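Unano Song Recorder - Set-up Guide
Section 4: Putting the recorder outdoors

By now you should have a Unano with fresh batteries, a formatted card and a green light. If you have a red light, go back to Section 3 and read the part you skipped. If you have no light at all, turn the batteries around.

Section 4 covers choosing a spot, hanging the recorder, setting the schedule and coming back to find that it worked. You will want a dry day for your first try, and a pencil.

4.1 Choosing a spot

1. Walk the site early in the morning without the recorder. Stand still for a few minutes at each place you like the look of and listen. If the loudest thing you hear is a road, a pump or a flag slapping on a pole, that is also what the Unano will hear, all night, in excellent quality.

2. Pick a tree or post you can get your arms most of the way around. Thin trunks sway. Very thick ones block sound from behind.

3. Look up. Dead limbs come down, and they have a fondness for equipment.

4. Keep at least 500 feet between recorders if you are running more than one. Any closer and the same ovenbird will turn up on both, and you will be very pleased with your ovenbird numbers until somebody checks.

5. Mark the spot on a map or save it on your phone. Also write down something you would recognize, such as "split oak past second gate." Woods in June look different from woods in April, mostly in that you can't see any of them.

Note: On public land, ask before you hang anything. A gray box strapped to a tree with a blinking light makes people nervous, and a laminated tag with the name of your bird club helps more than you'd think.

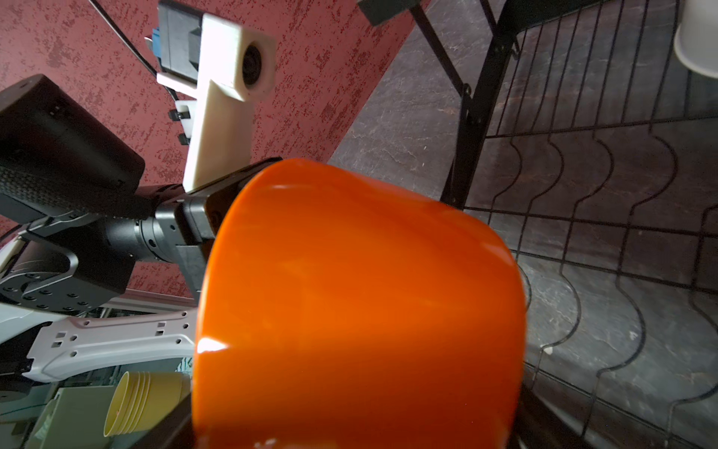

One reader wrote in to ask whether step 1 could be skipped on a site she had birded for years. She skipped it, hung the recorder by her favorite bench, and came home with a week of bullfrogs. Please do step 1.

4.2 Hanging the recorder

1. Thread the strap through both slots on the back plate. The strap goes in at the top slot, down behind the plate, and out at the bottom.

2. Hold the recorder against the trunk at chest height with the microphones pointing out to the sides. The logo should be upright. If the logo is upside down, so is your rain cover.

3. Pull the strap snug and close the buckle. You should be able to slide one finger under it.

4. Tuck in the loose end. A flapping strap makes a sound the Nuttall software is quite sure is a woodcock.

5. Trim any leaves or twigs that touch the foam windscreens. Leave the rest of the shrub alone.

6. Close the door latch until it clicks. Then pull on it. The latch has two positions, closed and almost closed, and they look the same.

CAUTION: Never use nails or screws on a live tree. The strap is in the box. It is under the cardboard insert you threw away.

CAUTION: Do not hang the recorder within sight of an active nest, however good the sound would be. If a bird scolds you for more than a minute, pick another tree.

4.3 Setting the schedule

The Unano comes from the factory set to record all day and all night until the card is full. Hardly anyone wants that. Change it before you walk away.

1. Hold the center button until the screen wakes up.

2. Check the date and time. Check that the time zone is yours and not that of Wallholm, where the recorders are packed and tested.

3. Scroll to SCHEDULE and choose one of the built-in plans. DAWN starts before sunrise and runs through the morning chorus. DUSK does the same for evening. OWL runs through the dark hours. MARSH is DAWN and DUSK together, for rails and bitterns and people with big cards.

4. Enter your location when asked, so that the recorder can work out sunrise.

5. Leave GAIN at 2 for your first outing. Higher settings will pick up birds farther off, along with your neighbor's heat pump, in stereo.

6. Press the center button once more. The screen will say ARMED and then go dark. It is supposed to go dark. Pressing the button again to see whether it is still armed will disarm it.
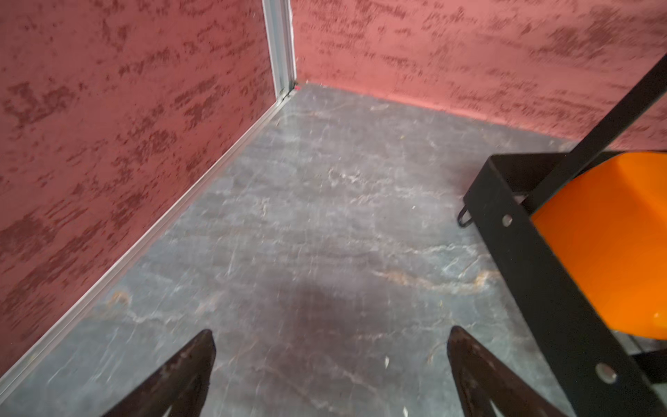

Could step 6 please be in bigger type, asks a user on the support page, having disarmed hers on three trips in a row. The type is already as big as it goes. We have added the line below.

DO NOT PRESS THE BUTTON AGAIN.

4.4 Collecting the recorder

1. Before you open the door, say the site name and the time out loud next to the microphone. You will feel silly. You will be glad of it when you have several cards on the kitchen table and no idea which is which.

2. Wake the screen and choose STOP. Wait for the word SAFE.

3. Open the door, take out the card and put it in its case. A pocket is not a case.

4. Write down the battery level. If it reads under 40 percent, change the whole set. Mixing old and new batteries gives you the life of the old ones.

5. Wipe the seal around the door with a dry cloth and look for earwigs. They do no harm, but they do like to ride home with you.

6. Copy the card to your computer before you put it anywhere near another recorder.

Note: If the windscreens have been chewed, it was probably a squirrel. Spare windscreens are sold in pairs, a decision made by people who have met squirrels.

4.5 Field notes: a first season at Prurkby Marsh 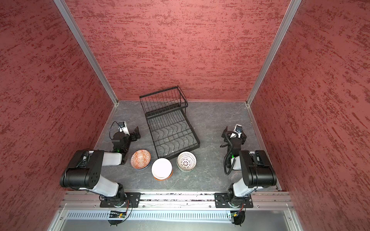 By the Wallholm field desk
Updated 12/9/25

We ran one recorder on the MARSH plan at Prurkby through June, on a fence post at the east end of the boardwalk, and made most of the mistakes listed above so that you can make different ones.

The first card came back with 1351 files on it. Nuttall sorted them overnight and offered us a list of species, including a pelagic seabird that has not been seen that far inland and was, on a careful listen, the gate. Treat the list as a set of suggestions. Anything rare gets played back by a human with headphones before it goes in a report, and anything very rare gets played back by a human who wasn't hoping for it.

Red-winged blackbirds will be on nearly every file. You can hide them in Nuttall under VIEW, then COMMON SPECIES. Hiding them does not remove them from the count, and it does not remove them from the marsh either.

The least bittern we were after called on one morning only, between a goose and a passing truck. We have kept that file in three places.

For sorting and labeling your own files, go on to Section 5. Have the pencil ready.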